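# About Nurard

Nurard teaches robots to do small handling jobs by having people do the jobs first. An operator moves the arm, either by holding it directly or by driving it with a hand controller from a desk. The arm's movements and the camera views are recorded together, and a control model is trained on those recordings. Our customers are mostly firms that assemble or repair electronics and have parts that come in mixed bins.

We started in one room above a print shop with 2 arms and a borrowed bench. We now have 32 operator stations on a single floor in Zonstead, and most of them are in use from 7:30 in the morning until the second shift ends.

## What we do

A customer sends us parts, bins and a written description of the job. We set up a station to match their line as closely as we can, down to the height of the table. Operators then run the task until we have enough good recordings to train on. For a simple pick, the first set is 288 recordings. Harder jobs, such as seating a connector or threading a cable through a clip, take more, and we quote those separately.

Circuit boards in glossy plastic bins are a large part of the work. A board can lie at any angle, and the parts standing up from it limit where the fingers can close. Glare on the bin floor moves as the arm moves. Our operators learn to bring the gripper in open, pick their edge early and come down slowly – a rushed approach is usually a recording we throw out.
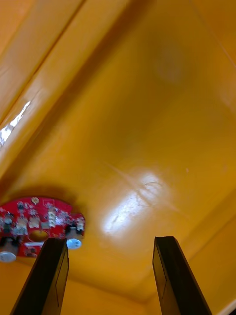

## How we teach

New operators begin with hand guiding. They hold the arm at the wrist and move it through the task, so they get a feel for its reach and where the joints run out. After that they go on to remote control, working only from the camera views on their screen. Most people find the second part harder. Depth is difficult to judge at first, and it takes a week or two before the movements smooth out.

Each trainee completes 100 practice runs before anything they record goes into a customer set. Missed grasps are kept too, in a separate folder. Some customers ask for them – a model can learn from a miss followed by a clean second try.

Training is led by Gleice Lopes, who came to us from a repair shop and still reviews recordings herself. New groups start every September, and we take people without a technical background.

## Our tools

Recordings are made and sorted in Kwak, our own software. It handles the controllers, lines up the camera views with the arm positions, and lets a reviewer mark the start and end of each attempt. Customers who want to record at their own site can license it.

Nundodov is our lending program for schools. It includes an arm, a controller, a set of practice parts and a printed course book.

## Visiting

Visits are by appointment, and you can try a station while you're with us. Please wear closed shoes and leave bags at the front desk. If you have a part you would like us to look at, bring several of the same kind.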